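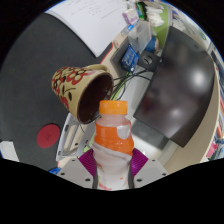 Hemant Prajapati would like it known that a bottle with a screw cap is a completely different animal from an open cup, and that he'd rather share a desk with ten of the first than one of the second. Fair. He wrote in after the last issue, where I lumped all drinks together as "desk liquids" and got told off for it by him and also by Tâm Vũ, who just sent the word "caps" with a question mark.

So. Drinks on desks, round two. Quick one, the rest of this issue is already late.

**What we agreed at the Ullow meeting** (short version, long version is on the noticeboard by the printer)

- Capped bottles: fine anywhere. Cap on when you get up.
- Open cups: fine, on a coaster, away from the laptop stand and away from the cables.
- Nothing with soup in it. You know about the soup.
- Empties go home or in the bin at the end of the day. Yes, the ones behind the monitor too.

Engelbert Strebel asked for it to be minuted that he voted against coasters. Minuted. He says they slide, and that a cup on a sliding coaster is worse than a cup on a bare desk. I tried it on my own desk and he's half right. On the shiny wood-look tops the cheap cork ones skate all over. On a desk mat they stay put. So if you have a mat, put the coaster on the mat. If you don't have a mat there are spares in the Grenura cupboard, bottom shelf, under the old phone handsets. Take one. Don't take three. Somebody took three last time.

**Cups**

Big delivery came in February, 2,000 paper cups, which was meant to see us through to spring. We have 300 left. I'm not going to do the sums in public. But please, if you've got a cup at your desk and it's still a cup, use it again before opening a new sleeve. The patterned ones hold up for a second coffee no problem. A third is pushing it, the bottom seam goes soft and then we're back to talking about keyboards.

Real mugs are welcome. Bring one. Write your name underneath, in paint marker, ordinary pen comes off in one wash. There's a hook rail going up beside the kitchen window once Định Từ finds the right wall plugs (he has found the wrong ones twice). Until then mugs live upside down on the tray, and the tray is wiped by whoever notices.

**The desks themselves**

Walked round both rooms with a notepad before everyone got in. No names. General picture: papers everywhere, cables everywhere, and the drink gets whatever spot is left over, which is usually right in the middle where your arms go. 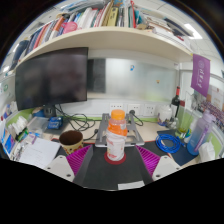

What works, from the people whose desks I'd happily eat lunch at: give the drink a place first and let the paper fit round it. Chiến Triệu does back right corner, always, even if it means reaching. I'm left-handed so mine's the other side. Doesn't matter where. Matters that it's the same place every day so your hand knows. Since I started doing it I've knocked over nothing except a pot of pens.

Then cables. If they loop across the desk, the cup will end up behind a loop, and one day you pull the charger and over it goes. Velcro strips are in the same Grenura cupboard, in the biscuit tin. Bundle anything you don't unplug daily and push it to the back edge. Leave one charger lead free. Takes ten minutes, fifteen if you find out halfway through that one of them isn't plugged into anything at either end, as I did, with two of them.

Snack packets: clip or bin. An open packet lying flat between a screen and a stack of paper is crumbs by the afternoon. There are clothes pegs in the kitchen drawer that do the job, they were bought for the tea bags and are wasted on the tea bags.

Plastic bags and sleeves that things came in. Just let go of them. I had one I'd been keeping since the summer with nothing in it. It had held a cable. I don't know what I thought was going to happen.

Paper: loose sheets at the front of the desk soak up a drip ring faster than anything. One tray, one pile, done. Tâm puts hers in the tray face down at the end of the day and says it makes mornings calmer. I havent tried it.

**If it does go over**

Lift the laptop first, then worry about the rest. Kitchen roll is on top of the fridge. Sugary stuff wants a damp cloth after the dry one, otherwise the mat stays tacky for weeks and picks up every bit of fluff in the building. Fabric-top mats can go under the tap in the big sink, lukewarm, bit of dish soap, then flat on the rack overnight. Don't put them on the radiator. Mine curled up at both ends and now the mouse goes downhill.

Tell Định if anything got into a power strip. Don't dry it and put it back, just tell him.

**Money bit**

There's 1,189 left in the desk-and-kitchen pot for the year. Ideas so far: a proper bottle shelf by the door, more mats, the hook rail (cheap, already coming out of it), and Engelbert's rubber-backed coasters from Sotar, which he says are the only coasters he'd be seen with. He's bringing a sample one in. Come and push a cup at it.

My vote's mats plus the shelf. The shelf would get the unopened bottles off the desks, where they do seem to breed. Keep one out, park the rest. Hemant is against, he thinks a shared shelf means shared bottles and he has seen how that goes with the milk.

Send your pick to me or drop it in the Ye box, slips next to it, pen on a string unless the pen's gone again. Up to 9 people can come to the clear-out evening, that's what the room takes with the tables pulled out, so put your name down if you want to. Bin bags supplied. Bring your own gloves if you're doing the bit behind the radiators.

Next issue: the fridge. Labels, please, before I get there.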